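Handgreifer selber bauen und damit Schuhe ins Fach räumen: so gehts bei uns

Stand Februar, Werkstatt Pleltovar. Kurzfassung, weil ständig gefragt wird. Wer es genauer braucht: Oleksandra Derkach ist mittwochs ab 18 Uhr da.

Worum es geht: Zweifingergreifer, den man in der Hand führt. Kamera drauf, Finger per Hebel zu, Aufnahmen machen. Später soll der Arm (Projekt Plovel) dasselbe nachmachen. Arm kommt in einem eigenen Teil, hier nur der Greifer und die Aufnahmen.

Was man braucht

Zwei Fingerplatten, schwarz gedruckt
Zwei weiche Rippenpolster, orange, TPU
Zwei quadratische Marker, auf mattem Papier gedruckt
Schrauben, Muttern, Führungsschiene
Kamera mit Fisheye-Objektiv
Schränkchen mit Tür, ein paar Schuhe zum Üben

Polster drucken

Langsam drucken. TPU verzeiht nix. Erste Schicht kontrollieren, dann weggehen. Bei uns fast 400 Minuten für beide zusammen. Rippen nicht mit Stützmaterial füllen, das kriegt man nie wieder raus. Fäden mit dem Heißluftföhn weg, ganz kurz, sonst wellen sich die Spitzen.

Wenn die Polster zu hart sind: Infill runter. Zu weich merkt man erst beim Heben, dann dreht sich der Schuh weg.

Finger montieren

Platten auf die Schiene, Schrauben erst mal nur anlegen. Finger zusammenfahren, die Spitzen müssen sich auf gleicher Höhe treffen. Dann über Kreuz festziehen. Nicht mit dem Akkuschrauber!! Serena Pellegrini hat sich so 2 Platten gerissen und durfte neu drucken.

Polster zum Schluss einschieben. Müssen mit etwas Druck sitzen. Wackelt was, einen Streifen Klebeband unterlegen, reicht.

Marker kleben

Auf jede Platte einer, flach, keine Blasen. Glänzendes Papier geht nicht, spiegelt bei Deckenlicht und die Erkennung setzt aus. Beide Marker müssen bei offenen UND bei geschlossenen Fingern im Kamerabild sein. Vorher testen, nicht erst nach einer Stunde Aufnahme (ja, passiert).

Kamera ausrichten

Schwarzer Rand außenrum ist beim Fisheye normal, nicht wegschneiden. Wichtig: Fingerspitzen ungefähr in die Mitte, Marker unten. Fokus fest einstellen, Autofokus aus, Belichtung auch fest. Kalibrierung mit Schachbrett wie gehabt, 18 Aufnahmen aus verschiedenen Winkeln.

Greifen üben

Mit was Weichem anfangen. Filz ist gutmütig, gibt nach, rutscht kaum. Greifer mittig über den Schuh, Finger offen, erst dann runter. Nicht schräg reinstechen. Langsam schließen.
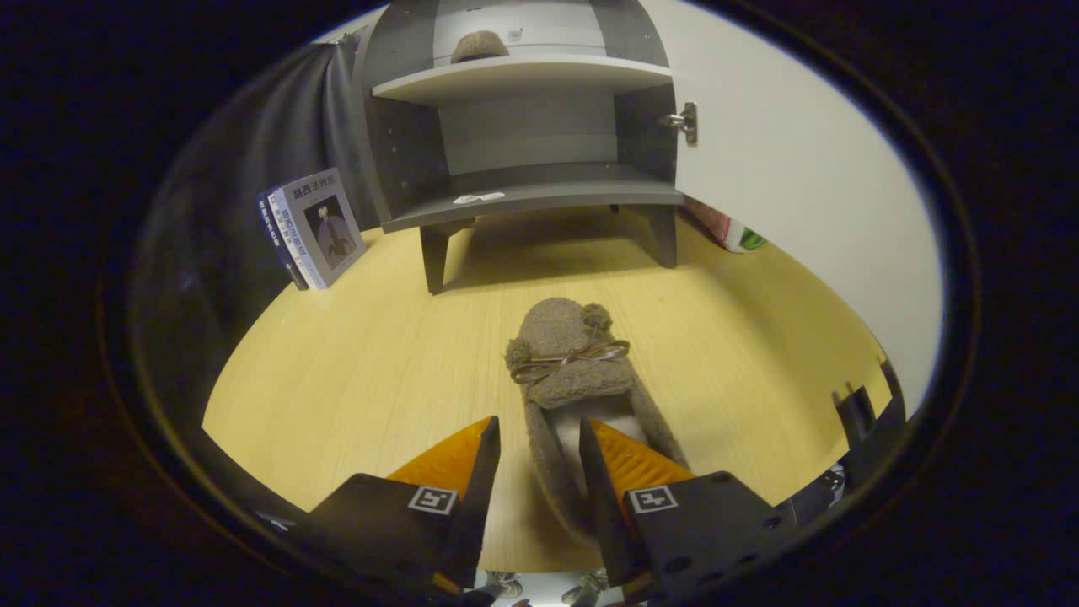
Pantoffel mit Bommeln zwischen den Fingern, dahinter das graue Schränkchen mit offener Tür

Typischer Fehler: zu weit vorne greifen. Dann hängt der hintere Teil runter und bleibt am Fachboden hängen. Lieber ein Stück weiter Richtung Öffnung und vor dem Anheben kurz warten. Für die Aufnahme ist die Pause sowiso gut, da findet man später den Schnittpunkt.

Ablegen im Fach

Tür vorher ganz auf. Halb offen = man haut mit dem Gehäuse dagegen. Von vorne gerade auf das Fach zu, Höhe so dass die Sohle knapp über dem Boden ist. Rein, absetzen, Finger auf, gerade zurück.

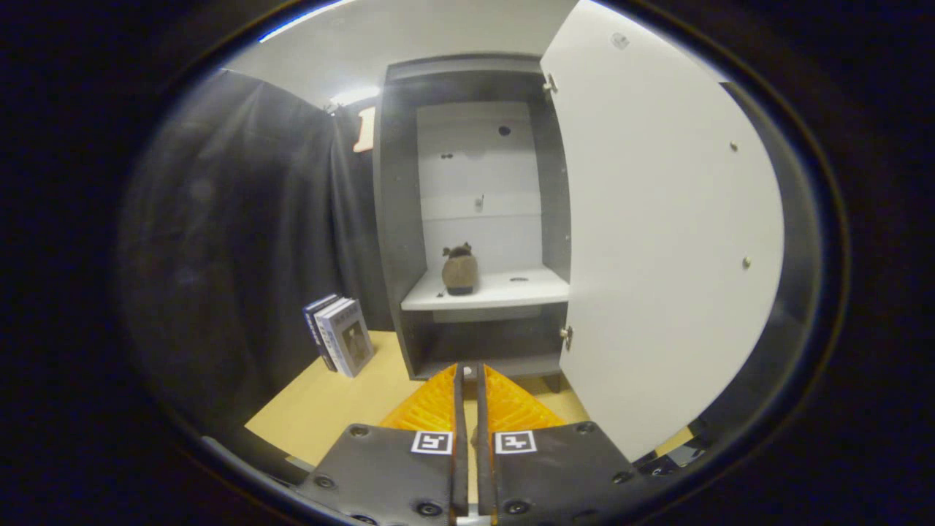 Beim Zurückziehen nicht kippen. Die Polster bleiben gern am Schaft hängen und dann wandert der Schuh wieder mit raus. Finger also wirklich ganz auf, einen Moment halten, dann erst zurück. Wer hektisch ist, macht den Durchgang nochmal.

Zwischen den Durchgängen den Schuh jedes Mal anders hinstellen. Mal gedreht, mal weiter links. Immer gleiche Position bringt für den Arm später wenig. Schränkchen bleibt dagegen stehen wo es ist, zumindest am Anfang.

Wenn was nicht klappt

Marker wird nicht erkannt: Licht prüfen, Papier prüfen, Linse putzen
Finger schließen ungleich: Schiene lösen, neu ausrichten
Polster rutscht raus: Klebeband, siehe oben
Aufnahme ruckelt: Speicherkarte zu langsam, nach 3 vollen Karten bei uns endlich getauscht

Druckdateien liegen auf dem Werkstattrechner im Ordner Karagiannis, Unterordner finger_neu. Nicht finger_alt nehmen, da stimmen die Löcher nich. Wer was ändert, bitte neue Datei anlegen und Oleksandra Bescheid geben.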